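Home Space Animals Machines Ask a Grown-up Games

The Cleaning Robot That Would Not Stop

Published Oct 19, 2020

Ki is a cleaning robot. It is as tall as a kitchen trash can, and it rolls on wheels. It was built at a small company called Urero to wash bathroom floors in places like schools and libraries.

Before Ki was allowed to wash any real floor, it had to practice. In September something went wrong during practice, and the people at Urero had to find out why.

Practicing on a computer

Real robots are heavy. If one makes a mistake, it can break a pipe or roll over somebody's foot. So the first part of the practice is done inside a computer. The engineers make a pretend bathroom and a pretend Ki, and the pretend Ki drives around in it. This is called a simulation. It works a little like a video game, except that a program does the driving.

A simulation is also fast. Ki did 2,000 practice runs before the trouble was noticed. Doing that many with a real robot and a real mop would take a very long time.

The pretend bathrooms are plain. Su-bin Min, who makes them, puts in the walls, the floor and the big things a robot could hit. She leaves out the soap and the paper towels. Ki has to learn where the floor ends and how to keep away from the things standing on it.
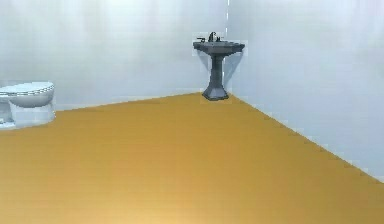

Why do engineers let a robot crash inside a computer?
A crash in a simulation doesn't hurt anyone or break anything, and the engineers can look at what the robot was doing just before it happened. Then they can fix the program and try the same run again.

What went wrong

Ki has a rule that says, "If something is too close, stop." To follow the rule, it needs to know how far away things are. It measures this with a distance sensor on its front.

In most of the runs, Ki stopped in time. But when it drove toward a sink at a certain angle, it kept going until it hit the bottom part. It did this again when the engineers repeated the run.

Bit-na Jang looked at the numbers from the sensor. She saw that the sensor was pointed too high. It measured the distance to the thin part of a sink stand. The foot of the stand was wider and came out farther, so Ki thought it had more room than it did.

There was a second problem. When Ki bumped into something, its wheels were supposed to switch off. They kept turning. The program was waiting for two bumps in a row before it believed there had been a bump at all. Somebody had written it that way so that Ki would not stop for every little bounce on a rough floor. That was a fair idea, but it meant Ki could keep pushing after the first hit.

Think about what that could mean with a real robot. It might push against a sink until the sink came loose. It might push against a person.

How they fixed it

The team made 4 changes.

The sensor was moved lower down.
A second sensor was added near the floor.
The wheels now switch off after the first bump.
Ki cannot start again until a person presses a green button.

Then they ran the practice again from the beginning. You might think they could just try the sink part. Shota Yoshida, who checks the safety of the robots, wanted every run repeated, as a change in one place can cause a new mistake in another. One did turn up. With the lower sensor, Ki stopped at its own mop bucket. That took two more days to sort out.

Ki has now started driving in a real test room at Urero. It moves at a slow walking speed, and a grown-up stands beside it with a stop switch.

If you meet a robot at work

Stay a few big steps away from it.
Don't stand in front of it to see if it will stop.
Don't press its buttons or cover its sensors.
If it is stuck or making a strange noise, tell a grown-up who works there.

Words to know

Sensor: a part that measures something, such as distance or heat.
Simulation: a pretend version of something, made on a computer.
Fault: a mistake in how a machine is built or programmed.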